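Lab tour report: the student manipulation project at Seol

Our club takes one outside visit a term. In November seven of us went to the Seol building in Jalville, where the second-year automation class runs its project on a shared bench. The visit was arranged through Radoslava Šťastný, who supervises the class, and hosted by two of the students, Pankaj Jaiswal and Eliécer Palomino. What follows is written mainly for members who could not attend, and for the four who will draft our own task proposal for the spring.

The project is called Lolow. Its subject is the handling of household objects and small plastic parts whose shapes give a gripper few good places to hold. The students have one semester. Grading depends on a logged set of 200 attempts per task, plus a written account of the failures. The account of failures carries more weight than the success rate, and Šťastný was firm on this point when we asked.

We entered at two in the afternoon, after a short safety briefing (stay behind the floor tape, no bags on the bench, one person near the stop button at all times). The students were between tasks and resetting.

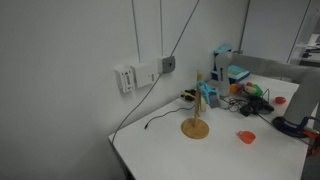
Task definition took the class longer than programming did. The first version of the hanging task said only "place the part on the stand," and two teams read it in different ways, which made their logs impossible to compare. The current version names the stand, the part and the end condition. A mug tree serves as the stand, a round base with a thin upright post and a short peg near the top, and the light blue clamp clipped to its upper part belongs to the harder variant. Palomino said the peg is the main source of trouble. A part that meets the post below the peg can still be recovered by moving up and trying again, but a part that lands across the end of the peg usually has to be recorded as a failure.

Resetting is done by hand. The written procedure is one page long, and the students follow it in order, even for steps that look unnecessary. Jaiswal told us an early batch of 111 attempts had to be thrown out when the reset drifted over the course of a week and the later starting positions no longer matched the earlier ones. We have had the same problem on a smaller scale with our line-following course.

The second half of the demonstration concerned grasping. The class compares a grip low on the part with a grip near the top edge. The low grip leaves more of the part standing clear of the fingers, so it can be inserted further, but any tilt at the fingers grows with the height of the piece. The top grip holds the angle better and gives up reach.
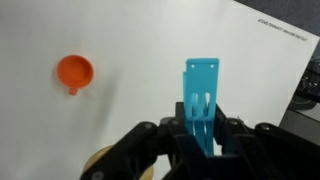 Low grip on the slotted part, seen from the wrist camera.

Several of us asked how the students judge a grip before the arm moves off. At present they use the wrist view and a fixed pause. If the operator sees the part lean, the attempt is stopped and logged under its own code – it is not merged with drops. There are nine failure codes in all. Bořivoj Sýkora from our group thought this was too many for a student project. Jaiswal agreed that three of them are almost never used, but said that merging them now would mean recoding the existing log, which stood at 294 entries on the day of our visit.

Operators work in pairs and change places on a fixed schedule. One drives and the other writes. Šťastný does not allow the driver to keep the log, on the grounds that drivers tend to remember near misses as successes. The log itself is a plain spreadsheet with a column for the code and a column for free remarks. The remarks column was the more useful of the two when we read through it, in particular the entries on approach height.

Approach height is set separately for each object. The students bring the gripper over the object with the fingers pointing down, stop, correct sideways, and only then descend.

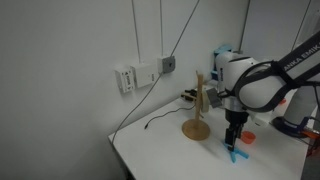 They do not correct sideways during the descent. A team that tried this in September got faster attempts and more bumped objects, and went back to the two-stage method. The time cost is small for a single attempt and noticeable over a full set. A session of up to 40 attempts fills an afternoon, including resets.

We also saw the code review board and the storage room, where Flellent, the department's parts supplier, delivers spares for the teaching benches. Neither needs a long report. Bořivoj Kopecký took notes on the labeling system in storage and will circulate them separately.

Points for our own proposal: write the end condition first, fix the failure codes before logging starts, and keep the driver away from the log. Drafts should reach Kopecký by the Wednesday meeting. Šťastný has offered to read one draft and return comments, and has asked that it be no longer than two pages.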